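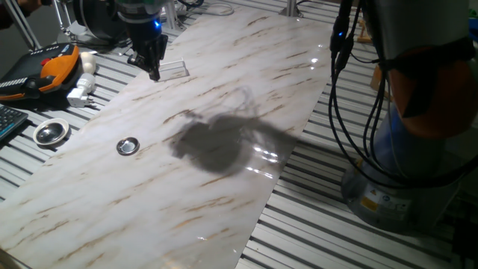 Úna Ní Bhriain wrote under my last post that a person who can't pay for marble should choose a plain color and be at peace with it. She has a point, and I have thought about her comment for several evenings. But I grew up among imitations and I want to defend them a little.

In my grandmother's village the church has four columns which everybody calls marble. They are painted wood. A traveling painter made them 100 years before my grandmother was born, with a feather and a sponge, as we were told at school. When I was small I put my cheek on one of them during the long service and it was warm. Real stone takes the heat from your face. I remember that I was not disappointed. I thought that somebody had worked hard to make the wood look so good, and I looked for the places where his hand became tired and the veins repeat.

Since then I always look for the repeat. In a printed pattern it comes sooner or later. When I was choosing a covering for our kitchen counter, I went to two shops and asked them to unroll more than they wanted to unroll. The roll from Hollo repeats every 80 centimeters, so on a normal counter you meet the same brown vein again beside the sink. The one from Gesteo has a longer repeat but the print is too gray for me, it makes me think of a dentist. I took a sample of both home and left them by the window for a week, to see them in the morning and under the lamp. The lamp changes everything. A pattern that is soft at noon can look like plastic in the evening, when the light comes from one point over your head.

I also asked for the price of real stone, so that I could say I asked. The workshop of Jurić, where they were very kind and gave me coffee, calculated 978 euros without the cutting for the sink. The man there told me to be careful with lemon and wine. He spoke about marble as you speak about a relative with weak health. I went home on foot and felt relieved.
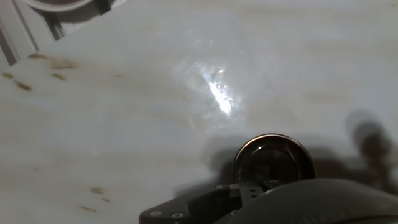 White marble pattern under a lamp.

Now to Úna's second argument, that an imitation is a kind of lie. I think it depends on who is looking. If I sell you my kitchen and say that it is marble, I lie. If you come for soup and the counter makes you a bit happier, where is the lie? My neighbor Cathal Mac an tSaoi knocked on ours with his knuckle the first time he came in, heard the dull sound, and said "very nice" anyway. Then he ate two plates.

What I don't like is an imitation that is ashamed. I mean the kind with edges hidden under silver strips, and a guest must not put a glass there. My grandmother's columns had the paint gone at the bottom, where people touched them for generations, and the bare wood was as loved as the rest.

We have decided for the Hollo, with the repeat. My husband will cut it and I will hold the other end and give opinions. The sample piece is now under the plant in the hall and has a round mark from the pot. I still have to find out whether the adhesive comes off after 8 years, as the shop says, or whether that will be a problem for the next tenants. If any of you has removed such a film from an old counter, please write to me how you did it.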